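Home | Our Work | Bench Rules | Gallery | Courses | Contact

Suturing by the Book: A Bench Rules Gallery

Hi all, Jomar Sison again. A few of you wrote in after the July newsletter asking what our bench rules look like once there's thread on the pad and somebody's actual wrists are on the controls, so I've put together a small gallery to go with them. If you haven't read the rules, they're the nine-point sheet that Halldóra Kjærgaard and I wrote for the Fletcombe bench, and they cover robot-assisted suturing from setup to sign-off.

I'll be upfront that I was a skeptic. I learned to sew by copying whoever was beside me, and a written standard felt like a lot of paper for a job you do with your fingertips. Then Halldóra sat me down with the old session notes and we went through 863 of them over the winter (so much tea!). The same handful of slips kept coming up – needles parked out of view, thread grabbed too far from the tip, arms moved while the operator was looking somewhere else. Every one of those is a habit, and habits can be taught.

So the sheet is mostly plain language. Keep both tips in view before you move either one. Know where your needle is at all times, and say it out loud when you hand it across. Handle the thread gently, because a crushed strand is a weak strand. Stop if you lose sight of the point. Bienvenido Manalo wanted a rule about elbow height too, and he was right, so that's number eight.

We print it on one side of one page. Valentin Ursu laminated 40 copies and I'm down to my last two, so please stop taking them home!

Now for the pictures. Click through slowly, they're better big.
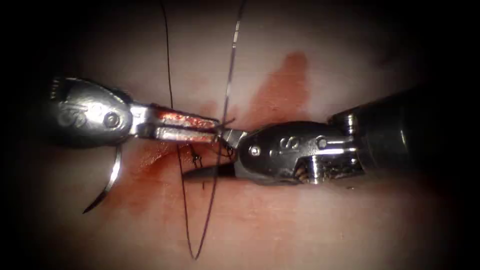 Rule four, tying down: both sets of jaws in close, thread held near the tips, and the needle hanging where the operator can keep an eye on it.
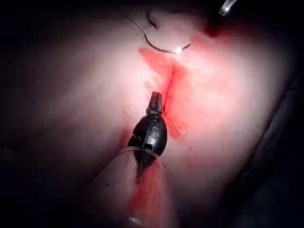 Rule two, know your needle. It's up at the top end of the slit with its thread running off to the left, and the black instrument head marked "S" has its tip close to the surface.

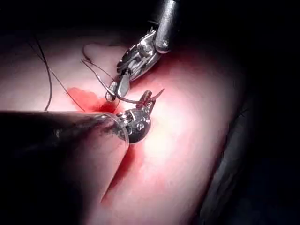 Rule five, working with a curved needle between two instruments. I love the clear view of the serrations on the lower jaws, and you can see how much loose thread there is to keep track of on the left.

Questions I keep getting

Do the rules apply to beginners? Yes, and to the rest of us. Aušra Mets has more hours at the controls than anyone at Fletcombe and she still reads the sheet before she starts.

Can I change the order? Swap six and seven if your setup needs it. Leave the needle rules where they are, please – people remember what's near the top.

Is there a French version? Halldóra is working on it. Send her your favourite word for "needle driver" and she'll be very grateful.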